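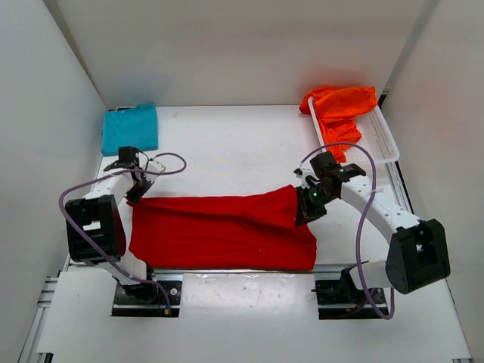 Folding demos, week nine

We crossed 1,501 episodes on the cloth task this morning. The target we set in August was 800, so the number looks good on paper. I spent the afternoon going through them and I'm less happy than I expected to be.

The task is simple to state. Take a cloth out of the basket, lay it flat, fold it, put it on the stack at the left. A person drives both arms and we record everything: joint positions, gripper commands, video. The policy trains on that and nothing else. If the demos are sloppy, the policy learns sloppy.

My main complaint is pauses. Faisal Kakakhel and I do most of the driving, and we both stop to think before the second fold. In the data that shows up as both arms holding still over a half-folded cloth. The model has no idea we were thinking. It learns that a half-folded cloth is a good place to stop, and in our last test it sat there until the timer ran out. I'm trimming the worst ones by hand. It takes 30 seconds per episode once you get the rhythm.

The second problem is color. The first 200 episodes were nearly all teal, and for a while the arms went for teal well and hesitated over everything else. We now rotate through red, orange and teal. Red has been the hardest for me. It's the big one, and the top layer tends to creep while you're lining up the corners. If the corners don't meet, I leave it and finish the fold anyway - Faisal would rather redo it. We have agreed to keep both kinds and tag them.

Things I changed this week:

Both arms return to the same rest pose before an episode starts.
Cloths go into the basket crumpled. I had been laying them in too neatly.
Failed grasps stay in if the driver recovers. If not, the episode goes.

The next training run goes on the Altport machine tonight, with the trimmed set only. I want to compare it with the untrimmed one before we record any more. Faisal thinks the difference will be small. I have the towels from Trurodthorpe still in their bag and I'm not opening them until we know.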